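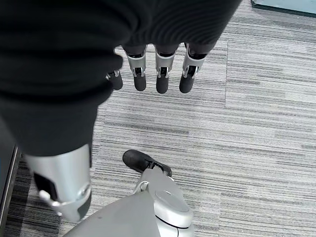

Section 2. Planning and Budget Before You Order

Read this section before you sign the purchase form for the Samelura humanoid. The price of the robot is only one part of the cost, and many buyers forget the spare parts. Fingertips such as the rounded black pads on this hand are listed as wear parts, so put them in the yearly budget.

1. Measure the room and the door. Note the kind of floor on the Zidport site form.

2. Order 2 sets of fingertips per robot. The part number is 403. 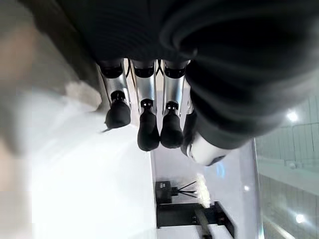 3. Ask Nikolaidis for a written delivery time - in March it is usually longer.

4. Reserve 16 hours of operator training.

Caution: Training hours can not be moved to a second robot.

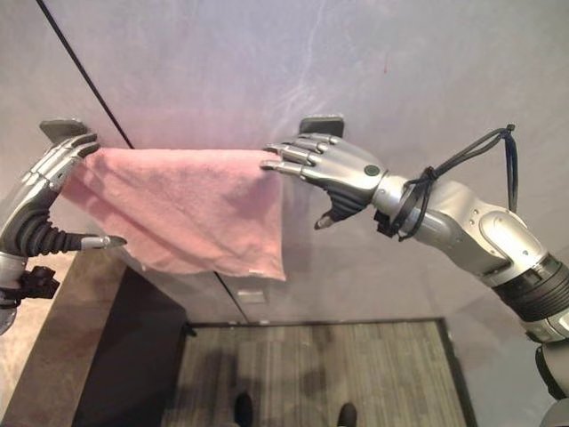 5. Make a list of the tasks you want, and mark which of them need both hands. Send the list to Anastasia Antoniadis at Brollik before you ask for the final price.

Note: Furniture and fixtures for a practice room are not included in the offer. 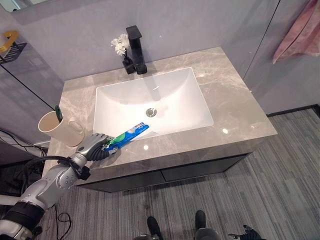

Fig. 4. Holding a toothpaste tube at the sink.

6. Keep the signed offer with the site form.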